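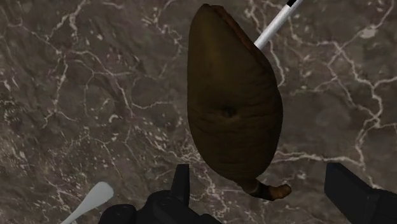

Dark brown fruit or squash on veined stone.

Finished Nevlow last night, the second of the Wiltel novels. A few notes while it's fresh. No big spoilers.

It picks up 8 years after the first book ends. The two sisters are running their late aunt's boarding house in Nindesow, and one of them has stopped answering letters from the other's husband. You get that on page one and the reason comes 57 pages later.

Wiltel is the town across the river. In the first book it was where people went to find work. Here it's mostly where people went and didn't come back from.

The translation is good. The sentences are shorter than in book one, and the dialogue has no quotation marks, so I had to reread a few scenes at the kitchen table to work out who was talking.

There are 3 narrators this time. The older sister and the lodger both work well. The third is a schoolteacher named Moen who mostly reports gossip, and I skimmed some of those chapters on the bus.

Best section is the auction. They have to sell the furniture to cover a debt of 1000 crowns and the neighbors bid on things they've been sitting on for years. It runs maybe a dozen pages. I read it twice.

I don't think you can start with this one. The quarrel over the well only makes sense if you know what happened at the wedding in the first book.

My copy is the paperback from February. It has a family tree in the front, but it gives away a death, so skip it until you're past part two.

Library has the third one on order. I'm next on the hold list and will post when I get to it.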